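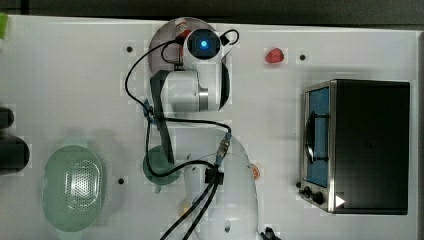

## 3. Laying out the table

Use this section when you set up the white table at Plesville for washing and warming small portions. It covers the toaster oven, the bowl, the colander, and the fruit. Connecting the power strip is covered in section 2.

### 3.1 Before you start

1. Wipe the tabletop with a damp cloth and dry it. Leave the orange sticker where it is.
2. Check that the oven is unplugged and the door is shut.
3. Bring out the oval colander and the green round bowl. If the colander has been in the dishwasher, shake it out over the sink first.

**Note:** The Trakby storage bin holds one colander and one bowl. Spare cloths are in the drawer under the sink, not in the bin.

### 3.2 Placing the toaster oven

1. Set the oven on the right side of the table with the two black knobs toward the near edge.
2. Press lightly on each top corner. If the oven rocks, slide it a little until all the feet sit flat.
3. Open the door all the way and close it again. Nothing on the table should touch it.
4. Turn both knobs to their off positions before you plug in the cord.

**Caution:** Do not put the colander on top of the oven, even when the oven is off. Keep plastic at least 7 inches from it while it is on.

**Caution:** The glass and the front trim stay hot after use. Allow 16 minutes before moving the oven or wiping the door.

If the oven is the Zeng loaner, the door is stiffer than on the regular one. Hold the body with your other hand when you open it.

### 3.3 Placing the colander and bowl

1. Put the colander on the left side of the table, toward the near edge, with the holes facing down over a folded cloth if it is still dripping.
2. Put the green bowl between the colander and the middle of the table.
3. Leave a finger's width between the two so either one can be picked up without dragging the other.

**Note:** The colander drains through the center only. Water that collects around the outside has to be tipped out.

### 3.4 Placing the fruit

1. Set a single strawberry directly on the tabletop, on the far side, to the right of the middle.
2. Keep it clear of the oven door.
3. Put anything you aren't using back in the bin.

Rinsing starts with the fruit on the table and the colander empty. If you load the colander early, take the fruit out again and go back to step 1.

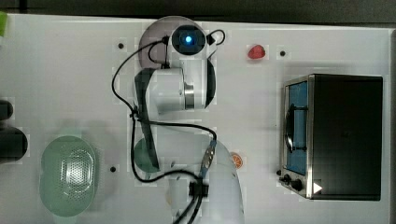
*Figure 3-2. Colander at left, strawberry on the far side of the table.*

### 3.5 Clearing up

1. Turn the oven off and unplug it. Coil the cord loosely.
2. Empty the crumb tray.
3. Wash the colander and bowl in warm water with dish soap. Use a soft brush on the holes; a scouring pad clouds the surface.
4. Wipe the table from the far edge toward you.
5. Stack the bowl in the colander once both are dry.

Replace the colander when any of the holes have cracked into each other. The Tolano order form lists it under kitchen basics, in packs of 50 or singly. Order singly.

Questions about the layout go to Huiling Cheng. Report a damaged cord or a loose knob to Åsmund Grønli and leave the oven unplugged until he has looked at it.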